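Workshop notebook, cut flower bench
2018-12-16

Cold room at its usual setting this morning, buckets topped up, floor swept. Came in mainly to read the vases, and stayed to argue with myself about them.

Background, so I don't have to reconstruct it in June. Fodora wants us to put the Tevov sachet in every bouquet we pack for them, and they want the card to say the flowers last longer with it. Neville Naylor forwarded their draft wording on Tuesday. It says "up to twice as long." Twice as long as what isn't stated. I asked. The answer was a PDF with a graph in it, no units on the left side, and a picture of a very happy tulip. I am not against the sachet. I would just like to see it do something on our own roses before my initials go on the pack sheet.

Setup: 60 stems of the yellow rose from Macedo, all out of one delivery, all long enough to be cut down to the same length. Split into 20 with plain tap water, 20 with Tevov mixed as the sachet says, 20 with the home mix Iolanda has used for years (sugar, a splash of lemon juice, a drop of bleach, and a measuring method I can only call wrist). Clear glass vases, same model throughout. Lower leaves off, fresh slanted cut, all done by me in one go so that we can't blame the hands. Vases put out in mixed order along the shelf, labels underneath where I can't see them without lifting.

That last part was Severin Lanz's idea and it was a good one. I would have scored the sachet vases harder than the others if I'd known which they were. He says most people go the other way. Either way you don't want it.

Scoring is by eye, which I don't love. A stem is out when I'd be embarrassed to have it on a customer's table: bent neck, brown edges past the outer petals, or petals dropping when the vase is moved. Guard petals don't count against it, they look rough on day one and a florist takes them off.

Reading on day 6:

Plain water — more gone than I wanted, mostly bent necks. Water cloudy in all of the vases and it smells.
Tevov — fewer gone. Water clear. Blooms open wide, wider than the plain ones, and the color has held.
Home mix — hard to tell from Tevov if you only look at the heads. Water a bit hazy. One vase much worse than its neighbors and I suspect the wrist.

I have the per-vase tallies on the clipboard sheet and will not copy them here until the last stem is out. If I write a running score I'll start rooting for something.

So the sachet beats tap water. Fine. Anything that keeps bacteria down and feeds the flower a little sugar ought to beat tap water, and the corner shop sachet probably would too. What I can't say is that it beats Iolanda's jug, and I certainly can't say twice. Nothing on that shelf looks like twice. The plain vases would have to be finished today for the claim to have a chance, and they aren't.

Things that bother me about my own test:

The shelf gets sun at the window end from late morning. Mixed order helps, doesn't cure it. Next round goes on the inner shelf or we turn the vases daily.

I never changed the water. The card tells customers to change it, and to recut the stems when they do. How many do? Ismael Evangelista thinks hardly any. If the water is changed, plain may do a good deal better and the gap gets smaller, which Fodora won't enjoy reading.

One delivery from one grower. If Macedo had a bad cutting day, all we know is how bad roses behave.

Cooler than a living room in here. Everything lasts longer in here, me included.

Also for the file: the sachet is sized for a stated amount of water, and our gift vase holds less than that. A customer who empties the whole thing in will have it too strong. I have seen leaf edges go brown from overfeeding and the customer blames the roses every time. If Fodora insists on the sachet then either the vase changes or the card has to say use part of it, and nobody uses part of a sachet.
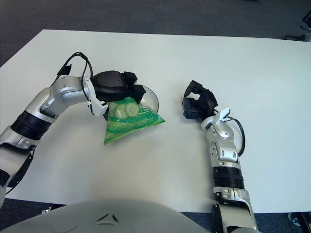
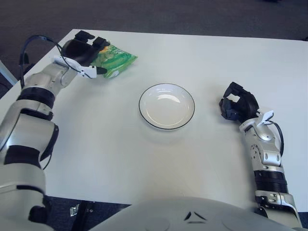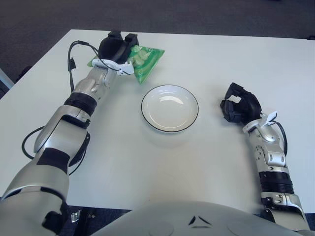
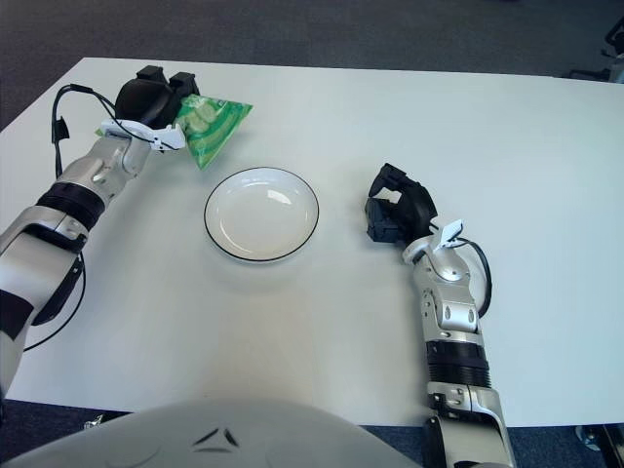 Over the white table.

Separate matter, the fillers. Genivaldo Figueiredo has been swapping out the fern for whatever green is cheapest that week and calling it all "mixed greens" on the sheet. I don't mind cheap. I mind that the last lot had eucalyptus that had clearly been out of water, and when it dries the whole arrangement looks a week old on arrival. Pulled the worst of it and told him. He says no customer has complained about greens, ever. I believe him. They complain that the bouquet "looked tired" and we log it under roses.

Proposal: log filler by name for the holiday orders. If the tired-looking ones line up with a particular green we'll know something. If they don't, he gets to be smug.

Odine rings. These are the stem holders that sit in the neck of the vase and are supposed to replace foam and tape grids. Tried 2 of them, one with ten stems, one with as many as I could get in.

With ten: good, I admit it. Stems stand where you put them, the heads make a decent dome, and it takes less time than taping a grid. Put the vase in the delivery carton, shook the carton harder than I think the van does, and it came out looking close to how it went in.

Overfilled: the ring lifts. Once it lifts on one side, everything leans and you can't push it back without pulling the stems out. The leaflet says it holds "any bouquet." Leaflets.

My bigger doubt is cleaning. There's a groove on the underside that will hold slime, and the customer isn't going to scrub it. If I'm worried about bacteria enough to consider a sachet, I shouldn't be adding a ledge for them to live on. Want to run a small set with and without the ring, plain water both, before we order any quantity. Severin has offered to do the cutting so that I'm blind to that one as well.

Cost side, rough. Iolanda worked out that sachet plus the new card plus the extra handling comes to more than one additional rose stem per bouquet at Macedo's current price. I keep coming back to this. Put an extra rose in and the customer sees it right away. Put a sachet in and the customer finds it in the wrapping a few days later. She thinks the sachet looks "professional" and that customers expect one now. Could be. We could find that out by asking some of them and we haven't.

Conditioning, while I'm at it. The delivery sat in the van bay on Monday for longer than the sheet says, I'm fairly sure. The sheet has the same time written for arrival and for first cut, in the same pen, and that can't be right unless someone cut a full box of roses in no time at all. Please write the real time even if it's ugly. An hour dry at the start matters more to the vase life than anything in a packet, and it costs us nothing to fix. If I could choose one change for the holiday orders it'd be that.

What I'll tell Neville for now:

We can say "flower food included." True.
We can say "helps keep water clear." True so far, on our shelf.
We can't say twice as long. If they want to print it they can print it on their card with their name on it and leave the workshop off.
No final answer until the last stem is scored.

He'll want something shorter than that and more cheerful.

To do
- Turn the vases tomorrow, note it on the clipboard
- Ask Macedo what they put in the transport buckets. If it already has a preservative in it then my plain water was never plain
- Second round with water changed and stems recut, inner shelf
- Measure the gift vase properly, to the line where we fill and not to the rim
- Iolanda to write down the home mix with real quantities. Spoons are fine. Wrist is not
- Odine: with and without, Severin cutting
- Filler names on the sheet, starting with the next order
- New labels, the old ones are coming off in the damp

Added later, before locking up: lifted one label by accident while wiping the shelf. It was the bad-looking vase near the door, which I'd been sure was plain. It was Tevov. Marked it on the sheet as unblinded and will leave it out of the final score, or score it separately, haven't decided. Ask Severin.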